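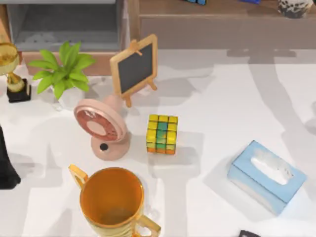
November, bench notes, glaze room

Third round of test tiles for the Colamholm white is out of the kiln and I still can't call it white. Batch 414 came up the color of dishwater on the Fulliton clay and a decent milk on the Cluven, same bucket, same firing, two shelves apart. What we keep asking for is the kind of white that all but vanishes, like a white plant pot on a white tabletop where only the shading says there's a pot under the leaves. What we keep getting is tooth.

Recipe as mixed, dry weight 700 g. Tin oxide held where it was last time, zircon up a hair. Sieved twice. The second pass left a spoonful of grit that I put back in out of stubbornness, and I now suspect the grit of everything.

Faults, in order of how much they annoy me:

- Pinholes along the rim on more than 200 tiles. Worst on the thick-dipped ones. Could be bisque too low, could be me dipping like a man late for lunch.
- Crawling on the backs. Fingerprints. Mine, by the size.
- Gray cast, Fulliton only. Iron in the clay, I'd guess, though the sales sheet calls it "clean-burning" and who am I to argue with a sales sheet.

The Kanagaratnam kiln ran hot on the bottom shelf again. Cone there was flat on its face, top shelf cone barely nodding. I moved the probe last month to fix this and have moved the problem with it. Somebody please write down where it was before, if you know.

Tried a slower cool on the last load, holding for 2 hours on the way down. Surface is softer, closer to eggshell, and it hides the pinholes a little. I like it more than I planned to. Whether the Colamholm people will like it depends on whether they still want "crisp," a word they have used in every message and never once attached to a sample.

Next: drop the Fulliton body for this job, bisque a cone higher, thin the bucket with water until it feels wrong and then stop. Wash hands before handling backs. Leave the grit in the sieve.

Bucket lid is cracked, by the way. Tape is holding for now.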